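Speaker notes: Hand-held grippers and the folding task
Posted in September by the Etim project, Elmont
14 shares | 3 comments

Slide 1. Title. Give the project name and move on. Etim is the data side, Tenatell is the policy we train on it.

Slide 2. The question. How much does the choice of room matter when the task stays the same? We kept the task fixed (fold a garment, place it on or beside a stack) and changed the homes. Say early that this is a result on one family of tasks. Do not let it drift into a claim about housework in general.

Slide 3. Collection. 600 demonstrations, 30 homes, all in Derkuldale. Every person used the same hand-held gripper with a wide-angle camera fixed to it. No arm on site. Each gripper has a printed code so that a recording can be traced to its unit. Mention calibration once, briefly. The detail is in the backup slides.

Slide 4. Splits. Six homes held out completely. Point at the table and wait. People always ask whether any garments are shared between splits. Answer: no, garments stay with the home.

Slide 5. Baseline. Same number of demonstrations, drawn from a single room. Same training schedule, same network. The only change is where the data came from. Read the axis labels aloud, they are small on a projector.

Slide 6. Main result. The policy trained on many homes holds up better in the held-out ones. The single-room policy does well in its own room and drops sharply elsewhere. Most of the drop is in the first grasp. Once a garment is held, the two policies are much closer.

Slide 7. Failure cases. We went through 119 failed runs by hand and sorted them by stage. The largest group is picking the wrong edge. Two things make that likely: dark cloth, where folds give little contrast, and printed bedding, where the pattern has stronger edges than the garment does.
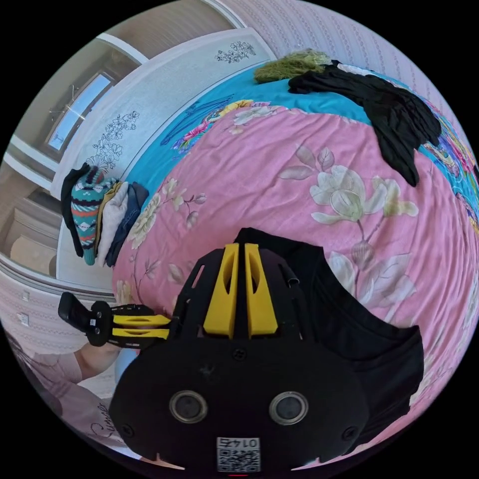
A black T-shirt on a plain table and the same shirt on a flowered duvet are different problems for the policy. Sheer fabric is worse again, as the pattern underneath shows in the input. We tried adding synthetic textures to the single-room data. It closed part of the gap on dark cotton and did nothing for sheer items.

Slide 8. Limits. One gripper design. One town. Beds and tables only, no floors. Lighting was left as it was in each home, so we can't separate daylight from lamp light in these numbers.

Slide 9. Next. Repeat the held-out test with fewer demonstrations per home and more homes. Leave the slide up for questions. If asked about force sensing, go to backup slide 3.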